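Version of 30 September 2018. It replaces the June files, please delete the old ones if you still have them.

# Fidside Moth and Beetle Records

Table of insect records from the light traps and pitfall traps in the Fidside valley, together with the older card index of the Hollstead collection. The main use until now was the district checklist, but the table can serve for any work on distribution or flight season.

## What is inside

- `records.csv`: one row for each record, 2,419 rows
- `taxa.csv`: one row for each accepted name, 443 rows
- `sites.csv`: coordinates and habitat of the trap sites
- `undetermined.csv`: 104 specimens without a name at species level

From the 2,419 records, 1,910 are from the traps. The others are typed from the Hollstead cards. You can separate them with the column `source`, which has the value `trap` or `card`.

## Columns of records.csv

| Column | Meaning |
|---|---|
| `rec_id` | Number of the record, never used again after deletion |
| `taxon_id` | Link to `taxa.csv` |
| `site_id` | Link to `sites.csv`, empty for many cards |
| `date_start`, `date_end` | The night or the period of the trap |
| `sex` | `m`, `f` or empty |
| `n` | Number of individuals |
| `det_method` | `external`, `genitalia` or `barcode` |
| `source` | `trap` or `card` |
| `remark` | Free text, in the original language of the label |

An empty `n` does not mean one individual. It means that the card did not give the number. In the June version I filled these cells with 1, and this was a mistake. If you calculated abundance from that version, please do it again.

## Names

The names follow the checklist that was in use when I started. I have kept it the same through the whole table, also where newer papers propose a different genus. The name as it was written on the label is in `taxa.csv`, column `verbatim`, and I did not correct the spelling there.

Three groups need care:

1. Small gray geometrid moths. Worn specimens were named only when the genitalia were examined. Before this rule was made, some were named from the wings. They have `external` in `det_method` and you should not trust them too much.
2. Rove beetles from the pitfall traps. Most are at genus level.
3. Females of the pug moths. Where only females were caught at a site, the name is marked with `cf.`

## Undetermined material

Among the specimens in `undetermined.csv` is a series of small brown beetles from the Mollah site, with a pronotum that does not fit any key I have. They may be a new species, or only a local form of a known one. I do not give them a working name in the table, so that such a name will not start to circulate. The specimens are pinned and can be borrowed by a person who works on the family.

## Sites

Mollah is wet meadow with alder at the border. Uka is dry grassland on a south slope and it has the longest series without a break. The light trap at Uka got a stronger lamp in the second season, therefore the two seasons cannot be compared directly. The change is given in `sites.csv` in the column `lamp`.

The coordinates are rounded to one kilometer for all sites. The exact ones I can send by request for research, but not for collecting.

## Known problems

- Dates on cards with only a year are written as the first and the last day of that year. Do not use them for flight season.
- Some cards from Hollstead exist in two copies with small differences in handwriting. I removed the sure duplicates. The doubtful ones are still inside, with `dup?` in the remark.
- Accented letters in `remark` are UTF-8. Some spreadsheet programs open them wrongly, so import the file instead of double-clicking on it.
- The beetles are much less complete than the moths. Absence from this table says almost nothing about absence from the valley.

## Corrections

Please send corrections with the `rec_id` and the reason. For a change of name I need a photograph of the specimen or a slide number. Changes are collected and added together in the next version, and the old value goes into the remark so that it is not lost.

## License

Free to use with citation of the Fidside records and the version date. If you publish a map made from it, I would be glad to receive a copy.

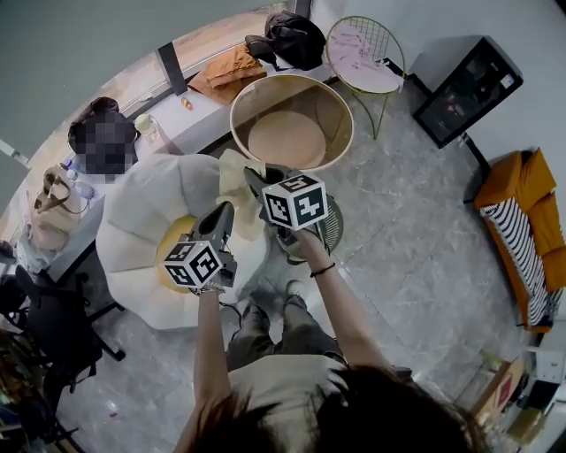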